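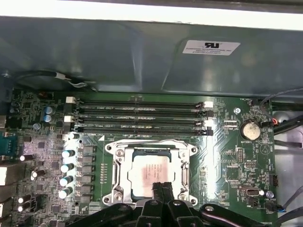 Four empty memory slots on a green motherboard, with the metal shroud behind them.

How to clear out and pass on an old desktop computer

If you are anything like me, there is a computer under a desk or at the back of a wardrobe that hasn't been switched on since goodness knows when. Ours sat in the box room for years with a pot plant on top of it, and I only got round to dealing with it because we needed the space for a cot. It took me a weekend, most of which was spent looking for the right lead, and I'm writing it all down so that yours might take an afternoon.

Before you start

You will need a cross-head screwdriver, a saucer for the screws, a soft paintbrush and a spare drive to copy things on to. I used a Villar pocket drive that I already had in the drawer, but any make will do. Have a cup of tea ready as well, as the copying part is slow.

Step 1. Get your files off

Plug the old machine in, with a screen, keyboard and mouse, and let it start up in its own time. Mine sulked for 5 minutes before the desktop appeared! Then go through the obvious folders first: documents, pictures, music, the desktop itself. After that, look in the less obvious ones. Downloads is a good place to find things you meant to keep, and if you used an email program (and not a website) your old letters will be tucked away in a folder of its own. I found 1,009 photographs I had quite forgotten, 84 of them of the same beach at Radness, all slightly wonky.

Copy everything across, then open a few files from the spare drive to check that they really arrived. Please don't skip this. I once copied a whole folder of shortcuts, which are no use to anybody.

Step 2. Sign out of things

Open each program you paid for and see whether it wants to be signed out or "deactivated" before you can use it on another computer. Do the same with your web browser, and write down any saved passwords you still need -- in a proper notebook, please, the back of an envelope will only go out with the recycling.

Step 3. Wipe the drive

Most computers have a reset option in the settings which offers to remove everything. Choose the fuller clean if it gives you a choice, and leave it running overnight. If the machine won't start at all, you can take the drive out and keep it, and give away the rest. Just tell whoever is having it that they will need a new one.

Step 4. Open it up and dust it

Shut the computer down, pull out the mains lead and take off the side panel. Touch a bare metal part of the case before you touch anything else, to get rid of any static. Brush the dust gently towards you, holding the fan blades still with a finger, and do it by an open window. Don't use the household hoover inside the case.

Step 5. Find it a home

Ask round the family first, then try local charities, but ring before you carry it anywhere, as plenty of them can't take computers. The reuse shop on Reisinger Road had mine. If yours is past it, the council tip should have an area for small electricals.

Put the leads in a bag and tape it to the case -- I forgot, and had to drive back with them on the Monday.

Last updated January 2020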